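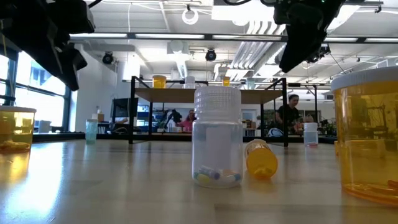 Subject: Re: Are any of these things ready for real chores?

Earlier in this thread, a list member wrote:

> My father takes pills from five different bottles and his hands
> shake. I keep reading that home robots are nearly here. I don't
> need one that dances. I need one that can take a bottle down,
> open it, put the right thing out and put the bottle back. Does
> anybody have numbers on this, or is it all promo video?
>
> Also, is it worth waiting a year, or should I just buy one of
> the locking dispensers now?

Buy the dispenser now. I'll give you the long answer anyway.

We have been working on medicine bottles at Uldale on a two-arm setup. The job is split into parts: pick a bottle up off the table, stand it upright, get the cap off, put the cap back on, set the bottle on a small shelf with the others. A person does all of that without looking. For the arms every part is its own problem, and they fail at different places on different days. 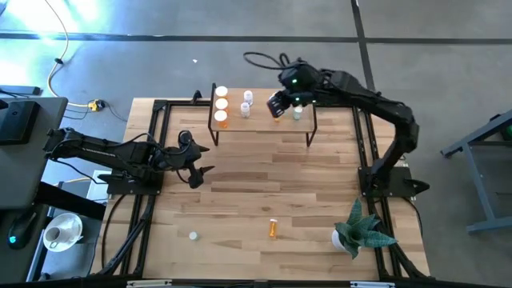

Posted by the Uldale list contributor
Test engineer, Minusau project

Numbers, as you asked. Over our August runs we logged 268 attempts at picking up a bottle and placing it on the shelf. 195 of those ended with the bottle upright and in the right spot. That is under three quarters, on a bench, with good light and an engineer within reach of the stop button. I would not want a dishwasher that worked that often, never mind something handling my father's heart pills.

Bottles lying on their sides are worse than standing ones. They roll when a finger touches them. Clear plastic is worse than orange, I think because the depth reading goes bad, but we haven't tested that properly yet.

Caps are the real trouble. A push-and-turn cap needs one arm to hold the body still while the other presses down and twists. Squeeze too hard and the bottle bends. Too soft and the whole thing spins.
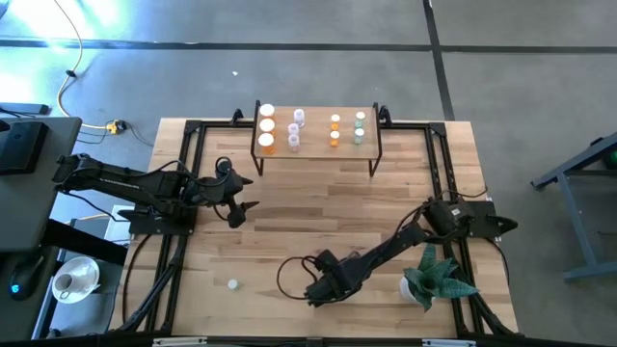

Shelving is closer to done. If the bottles are already closed and the shelf is where the software expects it, the arms are slow but fairly steady. Leave a gap between columns. When we packed them tight, the fingers knocked over a neighbor on the way out, and then there was a second job to do.

None of this includes reading a label or counting out a dose. We don't let it near that and have no plan to this year.

For shop-floor work I'm more hopeful. The people at Ebrahimi run a similar pair of arms sorting empty containers into trays, and a dropped one costs them 3 seconds. At your father's kitchen table it costs a lot more than that.

If anyone has tried the Urar grip pads on small caps, please post what you found. Ours wear smooth too fast.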